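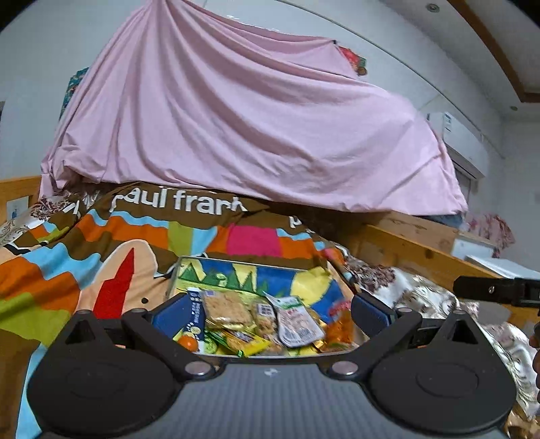
Thursday, 4:40 pm, Cikusbridge flat, upstairs bedroom

Handling rules, second go. The first version ran to 12 rules and I broke most of them before lunch, so either I'm undisciplined or the rules were written by someone at a desk. (I wrote them at a desk.)

Task was tin moves on the bed: pick up, carry, set down, let go. Soft surface, contents in, lid not shut. Both hand-held units out. Blue pads on, no tape. Grernetti logging to the laptop in the hall.

Notes as they come, then the revised rules.

Pads against opposite sides of the tin, level with each other. I know this sounds like telling people to put the lid on the kettle, but on a mattress it's the part everyone gets wrong. The tin settles into the comforter at whatever angle it likes, you come in square to the bed instead of square to the tin, and one pad arrives first. Then you're pushing the tin across the covers and calling it a grasp. Old rule 3 said "approach level." Level with what? Struck out. New rule 3: square up to the object, whatever the bed is doing.

Squeeze. Derese squeezes everything as if it owes him money. The linkages put up with it, and a thin-walled tin will too, up to a point, but we're meant to be recording how much grip the job needs and his takes all record the maximum. Going forward: close until it holds, stop, lift. If it slips, it slips. Log the slip and keep the take. I had a long argument with Barard about this in April and I notice the old sheet still says "discard failed grasps," so apparently I lost and forgot.

Contents. The snack tin is a good mean test because it's packed with odds and ends, sachets and foil packets and crackers in a clear wrap, and the stuff at the front edge is piled up and slides if you tilt. The old sheet had nothing at all about contents. It assumed a tin was a tin. Proposed: contents stay the same for a whole block, and get written down before the block starts. Nobody eats from the props until the block is closed. I'd like that one in bold but the notebook doesn't do bold, so please imagine it.

Also proposed: if something falls out, it stays where it fell until the take ends. Lemlem tidies. It's a lovely quality in a flatmate and a nuisance in a dataset, as there's suddenly a bare hand in the middle of a gripper task and the labellers in the next room want to know what the hand is for.

Which brings me to the other hand. If you're holding the second unit and not using it, park it or keep it well out to the side. Don't hover. Mine hovers. I watch a take back and there's my own hand and a black bracket at the right-hand edge like somebody's uncle at a wedding. Old rule 7 said "keep the idle unit out of view," and I'm keeping it, but with a rider: out of view for the entire take, including the end, when you think you've finished.

Bedding. Derese wanted a plain grey blanket over everything for consistency. I said no and I'm saying it again here so it's written down somewhere. People's beds are not plain grey. This one has paul frank across the comforter in big white letters and a floral blanket bunched up on one side, and a policy that can't find a tin on that isn't one I'd let near a bedroom. New rule: don't change the bedding to suit the task. You may move something off the bed if a person could trip on it or a unit could snag on it. You may not style.

Snags, while I'm there. The linkages have those triangular cut-outs near the ends and a loose fold of blanket fancies them. So does the pink sheet over the bunk, if you lift high. Limit the lift: clear the covers and no more than that on a bottom bunk. Lemlem suggested pinning the sheet back for the session. See above re styling. We settled on leaving it and lifting lower.

Pivot screws: check both by hand before each block, not each day. Grernetti's setup page prompts for this once, at login, and everyone clicks through it, me included. I've asked for it to be moved to the block start screen. Until then it's on the sheet in pen.

Where we are on numbers: 1,646 takes in the household set so far, of which 82 are flagged. The flags are where the money is, from a rules point of view. I read through the comments this afternoon and a dismal share just say "bad." Bad how? Flags now need a cause picked from the list and at least a few words of your own. "Bad" doesn't count as a few words. Neither does "v. bad," Barard.

Revised sheet, to be argued over:

1. Write down the object, its contents and the surface before the block.
2. Check pads and pivot screws at the start of every block.
3. Square up to the object, not the room.
4. Close until it holds. Stop closing.
5. Slips are kept and logged.
6. Spills stay put until the take ends. No bare hands in.
7. Idle unit out of view, start to finish.
8. Bedding and clutter stay as the household has them, hazards excepted.
9. On a lower bunk, lift only to clear the covers.
10. No eating the props.

Still open: open lids. Do we say the lid position is part of the object's state, or leave it to the comment field? I lean towards state. Barard thinks we'll end up with a form longer than the take. Needs deciding before anyone starts on the lunch boxes.

Also open: whether 700 flat-surface takes done under the old sheet get re-marked or just tagged "old rules." I vote tag. I'd have to do the re-marking.

To do: send sheet to Lemlem Weldu for the shared folder, bug Grernetti about the prompt again, buy more crackers.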